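Zurneo > Who we are > About us

Hello, I'm Poppy Yeoman, and I run Zurneo from two rooms over the bakery in Wendcombe. We help people get on with their computers. Mostly that means Windows, mostly at home, and mostly someone who's been told to "just update it" and would like a human being to sit with them while they do (I don't blame them, I've seen those progress bars).

I started out fixing laptops for neighbours, then wrote up my notes so they'd stop ringing me at teatime! Those notes became this site, and there are now 200 guides on it, all free, from taming the taskbar to finding the file you swear you saved. 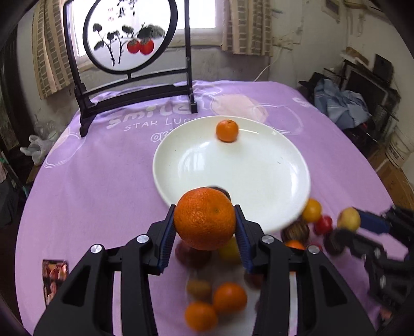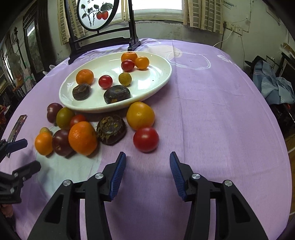
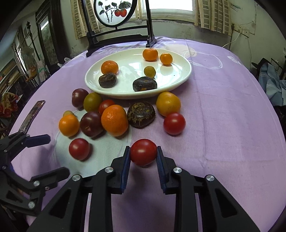

Fruit and a purple tablecloth

We also run evening classes in Wendcombe and over in Tapley, 14 people at most, so there's time for everyone's questions. Bring your own machine or borrow one of ours. A six-week course costs £31 and you keep the handbook. The next Tapley course starts in July, and beginners are very welcome – I once spent a whole evening on right-clicking and loved it.

Our newest thing is Cender, a little program that reminds you to back up your photos and then nags you, politely, until you do. It's free for home use and it doesn't want your email address.

Comments

Maureen T: Did the Tapley course last year and I can finally find my downloads. Thank you Poppy!

Gaz: Does Cender work with an external drive?

Poppy: Yes Gaz, plug it in first and pick it from the list.

Contact us | © Zurneo, Wendcombe | Back to top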